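Tillum Wants to Pick Up Your Living Room

The pitch from Tillum fits on the side of the box: a home robot that clears soft things off furniture and puts them where you told it to. Shirts, socks, throws, towels. It doesn't wash or fold them, and the company doesn't say it will. Setup takes an evening, and most of that is spent showing the robot which surfaces it may touch.

Tillum began as a service. Its founders used to rent out cleaning robots to small hotels under the name Cekov, and the thing hotel managers kept asking for was a machine that could pick a towel up off a chair. The home version came later, and it goes to subscribers this April. There are two plans. Basic is $69 a month and covers one room. The larger plan, called Lenero, covers up to 13 rooms and adds a second charging dock.
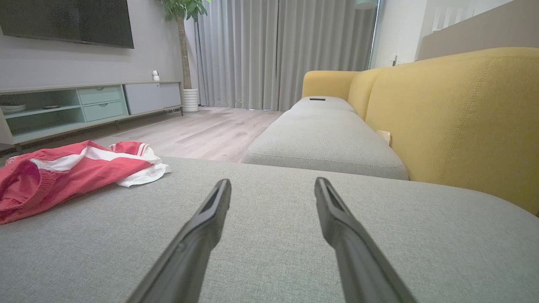 Sofas are the hardest surface the company works on, according to Babita Mittal, who runs home testing. A cushion gives when you press it, so the robot can't use the seat as a fixed height the way it would a table. Cloth is no help either, as a shirt never lands in the same shape twice. The red and white garment lying crumpled on the gray cushion is the sort of load the product is sold on, with its red and white parts bunched up together. The software has to decide whether that is one item or two before the fingers close.

"People think the grip is the hard part," Mittal said. "The grip is fine. Picking the spot is what we spend our weeks on."

The fingers themselves come from Cordier, a supplier that also makes grippers for bakeries and packing lines. Owners can swap them without tools. A replacement pair is included once a year on either plan, and extra pairs can be ordered through the app.

Jobs are set by room and by time. You can ask for the sofa to be cleared at 4 every afternoon, or press a button when you want it done. The app then shows a list of what was moved and where it went. If the robot isn't sure about something, it leaves it alone and adds it to a second list marked "Ask me." In the first week that second list is long. Tillum says to expect this and to answer as many of the questions as you can stand, as the answers carry over to the next job.

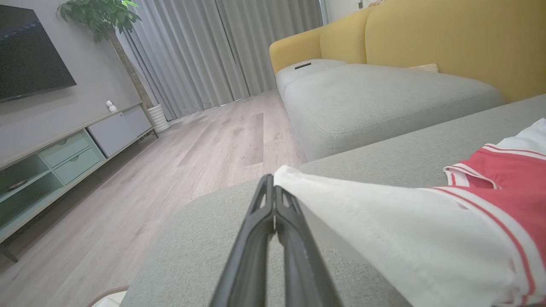
The camera that guides the arm stores pictures on the dock by default. Sharing them with Tillum is a separate setting, switched off when the robot arrives, and turning it on takes $4 off the monthly bill. Mittal would like more households to do it. Her group has tested in 384 homes so far and she says dark upholstery and patterned blankets are still short on examples.

There are limits worth knowing before you sign up. The robot won't work on stairs. It won't pick up anything it reads as glass, and it stops if a person or a pet comes within reach of the arm. Thick rugs slow it down. Heavy items such as a wet bath towel or a winter coat are outside what it is rated to lift, and it will list them under "Ask me" every time.

It is also slow. A person can clear a sofa in one armful. Tillum handles one item per trip and drives to the basket and back each time, so a chair piled with laundry will keep it busy through dinner. The motor noise is low enough to talk over, though you will hear it from the next room.

Cancellation is monthly, and the company collects the robot at its own cost. Orders for the Basic plan are open now. Lenero has a waiting list, and new names are added on Friday mornings.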